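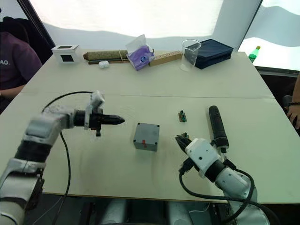
Loredana Melis wrote to say that the old version of this page told her how to pay for a table but not how to live with one, and that she had to ring us to find out whether she could put a hot pan on it. We have rewritten the page with her letter to hand. The questions below are the ones we get most often about Drimura work tables, whichever shop you bought yours from.

## Before you buy

### What sizes do the tops come in?

The longest single top is 227 cm. Shorter ones are listed on the order form. We don't cut tops to measure, as the edges are sealed before they leave us and a fresh cut would let damp in.

### I need something longer than that. What can I do?

Order 2 tops and join them. Each table with a joined top comes with a bag of connectors and a spanner. There will be a line where the tops meet. You can keep it narrow by fitting the connectors finger tight first, checking that both tops are level and only then doing them up fully.

### How much weight will a table take?

Roughly 50 kg, spread over the top. A sewing machine, a printer or a few boxes of books will be fine. Please don't stand on it to change a light bulb. The legs are made for weight pressing straight down and they don't like being pushed from the side.

### Can I see one before I order?

Yes, at the Okdale showroom, which is open in the mornings only. You don't need to book. The Narkora range is on the upper floor and there is no lift, but staff will bring a sample down if you ask at the desk.

## Delivery and putting it together

### Will the driver carry it upstairs?

Our drivers deliver to the first dry place inside your door. If you live above the ground floor, tick the box for a carry-up when you order. Adding it on the day isn't possible, as it needs a second person on the van.

### Do I need my own tools?

For the table, no. For the add-ons you will need a screwdriver that fits the screws properly, and a longer one makes life easier under the top where your knuckles get in the way. The cable box and the drawer runners both use countersunk screws. Put every screw in loosely before you tighten any of them, and work from corner to corner.
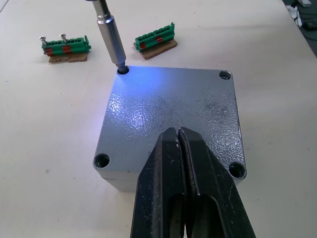

If a screw goes stiff halfway, take it out and start it again by hand. Forcing it will spoil the thread, and a spoiled thread is not something we can replace on its own. You would need the whole part.

### The table rocks. Is it faulty?

Usually it's the floor. Each leg has a foot that turns. Find the corner that lifts, turn its foot down until it touches, then try again. On carpet, leave the table for a few days before you adjust anything, as it will settle by itself.

If it still rocks on a hard, level floor, send us a short note with your order number and tell us which leg you think it is.

## Everyday care

### What should I clean it with?

Warm water, a drop of washing-up liquid and a soft cloth. Dry it afterwards. Scouring pads and cream cleaners will leave the surface dull in patches, and that can't be put right at home.

For ink and glue, try a plastic scraper first. Surgical spirit on a cotton bud will shift most felt-tip. Try it on the underside before you use it where it shows.

### Can I put hot things on it?

Use a mat. A mug of tea will do no harm, but a pan from the hob or an iron will mark the top for good.

### Dirt collects in the join between my tops. How do I get it out?

An old toothbrush, used dry, and then the vacuum cleaner with the narrow nozzle. Don't pour water along the join. We're asked every so often if it can be filled with sealant — it can, but you won't be able to take the tops apart cleanly afterwards, and we won't take a filled top back.

### Will small scratches get worse?

No. They stay as they are, though they show more on a sunny windowsill side than in the middle of a room. Fuentealba polish, sold in the small tin, helps a little on the darker tops. Don't use it on the pale ones, where it leaves a yellow tint.
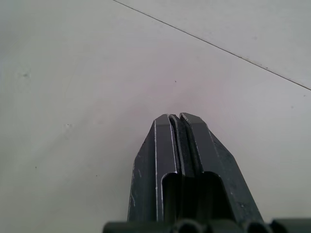

## Returns, repairs and spare parts

### How long is the guarantee?

3 years from the day of delivery. It covers the legs, the frame, the connectors and any lifting at the edges. Stains, burns and scratches aren't covered.

### Can I return a table I've put together?

Yes, if it's unmarked and you can take it apart again. Keep the cardboard corners. Most of the damage we see on returned tops is at the corners, and it happens in the van.

### Where do I get spare feet and connectors?

From the spares counter at Okdale, or by post. Tell us whether your table was bought before or after May, when we changed the foot to a wider one. The old feet don't fit the new legs. We still have plenty of both.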